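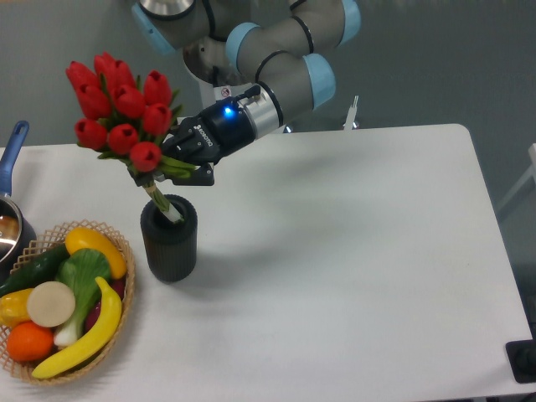 The owner of a small bed-and-breakfast cleaning and staging business had been offered a robot arm on a monthly plan, and she had questions. So did we. The plan is called Clakis, it is sold by a company named Grurkirow, and the price on the sheet she was handed is $2,770 a month, arm and software included, with a nine-month minimum.

The pitch is that one arm on one table can do light staging jobs: set out a fruit basket, put stems in a vase, move a pan from here to there. She dresses rooms for short-stay rentals and asked that we leave her name out, as she is still talking price.

"I liked the people," she said. "I did not like the arithmetic."

Her crew of six does rooms in three towns. A table with flowers and a basket takes one of them a few minutes, and it gets done in the room where it is going to stay. "Their arm is bolted down. So I bring the vase to the arm, the arm does the vase, and then I carry the vase to the house. I asked who was saving time there. They said it was early days for mobile."

The sales manager at Grurkirow, who also preferred to be quoted by job only, did not dispute any of this. He said the company is aiming at prep rooms, where the same arrangement is made again and again before it goes out the door. He named Bostedine, a staging supplier, as the sort of customer he has in mind, though he would not say whether Bostedine has signed anything.

"Flowers are hard," he said. "A bunch of stems moves when you grip it, and each one moves a little differently. If we can do tulips, you can trust us with a bowl of lemons."

We asked what happens with real ones. He said fabric and plastic stems are what most stagers use anyway, and that fresh flowers are "on the roadmap." We have heard that word from a lot of vendors, and we asked for a date. He didn't have one.
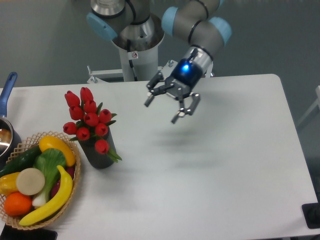 Setup was the next sore point. Teaching the arm a new arrangement takes five demonstrations, according to the manager, done by a person steering it by hand. The owner was told the same thing and came away with a different idea of what it meant. "Five for the vase. Then I swap to a taller vase, and is that another five? I asked twice. The first time it was no. The second time it was 'it depends on the vase.'"

The manager's answer to us was that small changes are fine and large ones are not. Pressed on where the line falls, he said a customer would learn it with use. That may be true, but it is the customer who pays for the learning.

Support is handled by an outside shop, Tomaszewski, which answers calls on business days only. The owner turns over most of her houses on weekends. She raised this in August and was offered an email address.

She does give them credit for the trial terms. A buyer can send the arm back in the first month and owe only shipping, and the contract says so in one plain sentence – she read it to us over the phone. She also thought the grip was gentler than she had expected from something that size.

Would she sign? "At half the price, for the fruit baskets, maybe. I do almost the same basket every time." And the flowers? "My niece does the flowers. She's quick, and she drives herself there."

Grurkirow says it will post a revised price sheet for Clakis next quarter. The manager would not say which way the number is going.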